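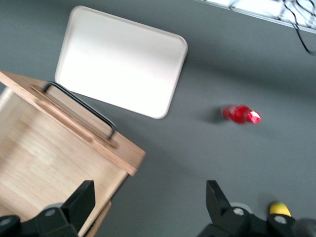

Figure 1. The work table with the tray, the red bottle and the wooden unit.

Home Projects Reports Staff Contact

Where Things Go: Sorting a Shared Kitchen Table
Project report by Grigoris Karamanlidis and Bethel Gebretsadik

1. Background

The shared kitchen at Brarkley is used by students from two courses. Things get left on the table and stay there until somebody needs the space, and then they are pushed to one end. We wanted to find out whether a small storage unit standing on the table would help people put things away, and which kinds of things they would put in it.

We started in October. Bethel had already done a short module on household storage, so she wrote the first plan. Grigoris kept the log and did most of the writing up.

2. Method

We used a plain grey table, a white tray and a small wooden unit with black bar handles. In our notes we call the unit the Formont, after the name of the workshop bench where we first tried it out. The items to be sorted were ordinary ones such as small bottles and packets of food.

Each person taking part was asked to clear the table in whatever way seemed sensible. They could use the tray, the unit or both. We gave no labels and did not say what either was for. A session ended when the person said they were done. We allowed 60 seconds for questions at the start and did not answer any after that.

We laid the items out differently each time. Bottles were sometimes stood up and sometimes put on their side, as we thought a bottle lying down might be picked up sooner. Boxes were laid flat and at an angle to the table edge.
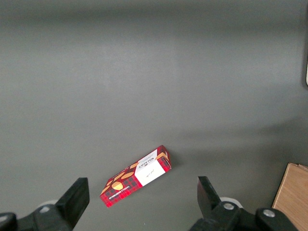

Food was the hardest group to plan for. A box of Walkers shortbread is easy to recognise from the red tartan, and everyone knew what it was, but they did not agree on where it should go. Several people wanted it left out on the tray so that others could help themselves. Others said biscuits should be shut away with the rest of the food. One person asked whether it was open, and put it to one side when we did not answer.

For later sessions we wrote down the first place an item was put as well as the last. This gave us 1,703 entries in the log, counting every move. Moves where an item was lifted and put back in the same spot were counted too, and we would leave those out if we did it again.

3. Results

The tray was used first in most sessions. It is low and open, and people could put things on it without deciding very much. The unit was mostly used towards the end, for whatever was left.

Bottles went on the tray more often than in the unit. Lying them down made no clear difference.

Two people did not use the unit at all. When we asked them later, both said they had not been sure whether they were allowed to open it.

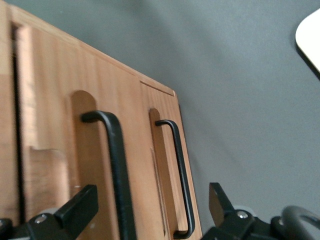
We had expected the handles to make this plain enough, but a handle does not tell you what is already inside or whose it is. Bethel suggested leaving the unit open at the start, and in the last set of sessions we did. People looked into it sooner and asked fewer questions.

4. Problems

The log sheet had no space for items that were moved more than once, so the early sheets are hard to read. We also sat too close to the table, and some people looked to us before putting something down. The Figueroa room would have been better, as it has a second table at the back, but it was booked.

5. Next steps

We would like to repeat the sessions with labels on the unit and compare the results. The Vevton group has offered us their log sheet, which has a separate column for each move. The food items should be kept the same throughout next time.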